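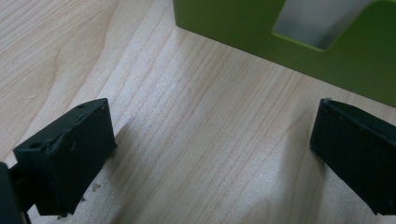
3. Tabletop Surface and Finish

3.1 Purpose of this section

The first two sections covered the leg frame and the joints of the Kornmont study table. This section deals with the top: how the surface looks, how it reflects light, and how it was cleaned and checked before the finish test. The work was done by Celeste Marinho and Tekle Chala in the second half of the term.

3.2 Appearance of the wood

The top is light-colored wood, pale blond overall, with the grain ranging from creamy beige to a soft tan. The grain lines are fine and closely spaced. They are not uniform across the area photographed. In one part the figure is broader and wavier, with the lines bending in gentle arcs, and elsewhere they run straighter and more nearly parallel.

The difference matters for the test layout. Small scratches are harder to see where they follow straight grain than where they cross it. We therefore placed one test patch in the wavy area and one in the straight area, and made all marks at a right angle to the local grain direction.

3.3 Light and sheen

The finish has a faint sheen. Under the room lighting it gives a bright patch in which the grain looks washed out. Surface checks made inside such a patch were not reliable in our trials. On two occasions we recorded a mark as absent and then found it after moving to the other side of the table. From that point each patch was viewed from two sides before a result was entered.

3.4 Cleaning and preparation

The top was wiped with a damp cotton cloth, then with a dry one, following the grain. No polish was used. The table was left alone for 8 hours before the first rub cycle. Patch outlines were marked with low-tack tape, which was removed as soon as the corner positions had been measured from the nearest edge.

3.5 Rub test

Each patch received 1,000 strokes with a folded dry cloth under a fixed weight of 270 g. Checks were made at the start, at the halfway point and at the end. The straight-grain patch showed no change that either of us could see. The wavy-grain patch looked slightly duller at the end when viewed from the window side — Chala recorded this as a change, Marinho did not. The result is entered in Table 4 as uncertain.

The first run on the straight-grain patch was stopped at 545 strokes when the cloth slipped off the weight. That run was discarded and repeated on fresh surface next to the original patch.

3.6 Limits

Only one tabletop was tested, and gloss was judged by eye. A gloss meter was requested in April but was not available before the report was due. The underside and the edges were not examined. Edge wear is covered separately in Section 4, using the offcuts supplied with the table.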